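Gladys Palomino
July

4.2 How much of the set is usable?

The Clokargate release lists 910 demonstrations of two-armed table work, recorded in homes. We are less sure than its authors that the number means much. When we replayed the logs, 610 passed our checks on timing and gripper state. The rest had missing joint readings or labels that did not match the motion. The release notes call this "minor noise."

Variety is the second problem. Homes differ, but operators repeat themselves, and up to 20 takes in a row can share one layout and one reach (Figure 3). 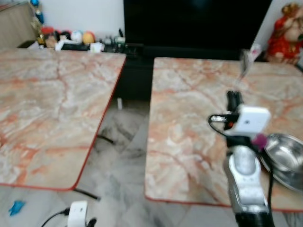

Figure 3. Gripper over a marble-patterned tabletop, with a steel bowl beside the arm.

A policy trained on such runs may learn where things usually sit and little about how to grasp them. Pillai's filter is meant to catch repeats, but it compares only the final pose, so a slow take and a fast one with the same ending are treated as copies. We dropped it. Our own check, on 15 hand-picked runs, is too small to settle the matter, and we make no claim beyond saying that the headline count should not be read as a measure of coverage.

Contact: Gretix Lab, data group | Copyright Gretix | Back to top

We use cookies to remember your reading settings. Accept | Decline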